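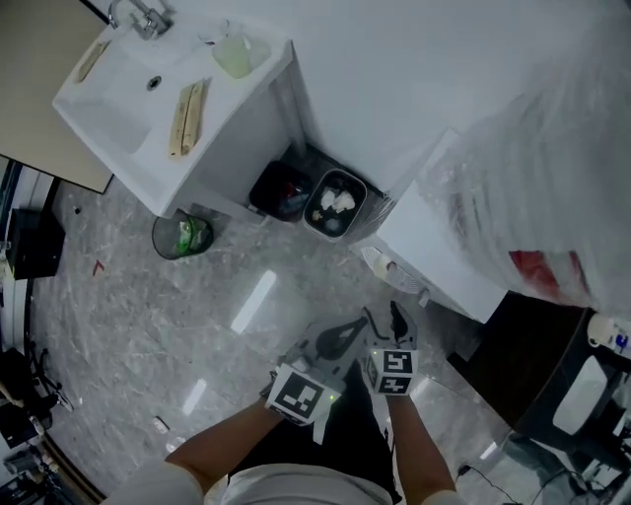

The quota for October was 400 episodes, and by four in the afternoon Renji Iwasaki had 238. He worked for Molta, which sold manipulation data to Fusetti, which did something with it that had never been explained to him. An episode ran from the beep to the second beep. In between he had to do one useful thing in a washroom, slowly, with both hands where the cameras could follow them. That week's task sheet said "loose waste, small." So there were the bins under the sink, the mesh basket in front of them, and a red scrap on the tile that he had not gotten to yet. He checked that the green lights were on, lifted the grippers, and waited for the beep.

He had been good at it from the first day, which surprised his sister. At home he dropped things. With the grippers on he became a careful person. He reached, paused, closed, paused, carried. The pauses were in the manual.

Baloyi called at half past four. She did quality review from another city and had 70 of his episodes open.

"You're hesitating," she said.

"It says to pause before the grasp."

"One second. You're taking 3. On the paper ones you hold it up afterward, like you're reading it."

He said he would watch for that.

"It's not a complaint exactly," she said. "The model picks it up. We ran the new checkpoint this morning and the arm did it too. It grabbed a receipt and held it up to the camera for a while. Then it threw it away."

Renji asked whether there had been anything on the receipt.

"I don't know," she said. "Why would I know that?"

After she hung up he did six more. Reach, one second, close, carry. They were clean and he felt nothing much about them. On the seventh he took up a small white piece of paper or card and had it in the jaws, and his arm stopped by itself at the height where it always stopped. The water jug stood against the wall in its plastic. He looked at the paper. It was blank on his side.

He turned his wrist – the manual allowed rotation if it served the task – and looked at the other side. Someone had written a phone number there in pencil, with one digit crossed out and corrected. He read it through twice. Then he carried it to the bin and opened his hand, and the second beep came.

The form asked whether the episode should be kept. He checked yes.
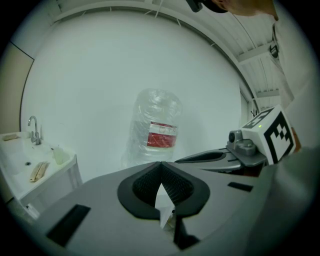 Stevow

The arm at the Stevow building worked nights, after the offices closed. It ran on a rail along the washroom wall and had been there since spring. The night guard liked to bring his coffee down and stand in the doorway while it went through the trash on the floor.

It was quick with cups and bottles. Paper took it longer. It would close on a scrap, lift it to the same height every time, and wait. Lately it had begun to turn the scrap over.

The guard had a grocery list in his jacket that he didn't need anymore. He set it on the tile, stepped back to the door, and drank his coffee until the arm got to it.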